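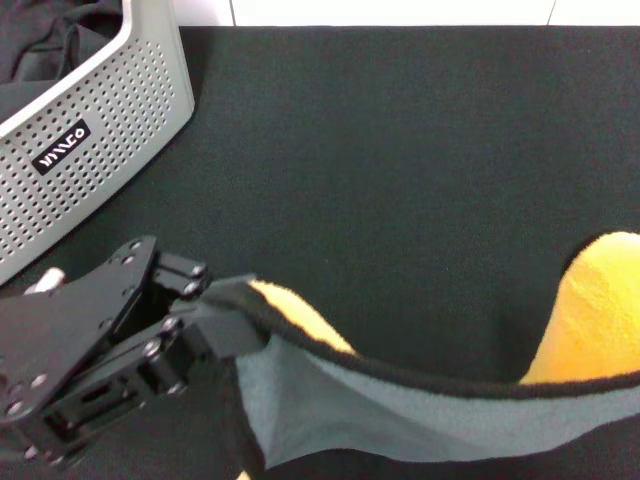

Re: [flekanano-data] How many soft item episodes do we still need?

January 2025

Hello all,

Replies are in line with the earlier message, which I have trimmed.

> The sheet says 156 episodes for soft items but the
> folder has fewer. Which is right?

Both, in a way. The sheet counts everything that was recorded. The folder holds only what passed the check, and that came to 81 at the last upload. I have added a column to the sheet so the two can be compared without opening the folder.

Most of the ones that were dropped had the same fault: the operator stopped recording while the gripper was still closed on the item. Please open the jaws, back off, and then stop. A few more were dropped for long pauses at the start.

> Can we use the plain cloths for the rest? They are
> much quicker to reset than the plush things.

I would prefer not to. Jimico already has plenty of flat cloth from the September set and does well enough on it. Where it goes wrong is on items with fleece and plush sewn together, like the grey and yellow one. It tends to close on the thick black trim whatever the starting pose, and I think that is our fault for always starting with the trim facing the arm. Turn the item between episodes. Drop it on the felt from a small height if you can't think of a new pose.

Keep the grey basket at the back left for now, but change its angle every 20 episodes. We will move it to the other side in the next batch.

> Do failed grasps count?

Yes, if you recover and finish the task. Mark them "retry" in the notes. If you give up, mark them "fail" and keep the file – Sultana uses those for the part that decides when to let go and try again. Please don't delete anything on the recording machine, even if it looks useless.

> What is the target for the whole set?

2000 across all item types. Poltero wants the soft items first, so leave the boxes and bottles until those are done.

One thing nobody asked about: the file names from the second station still have spaces in them and the upload script skips them silently. Use underscores until it is fixed.

Regards,
Data collection, Flekanano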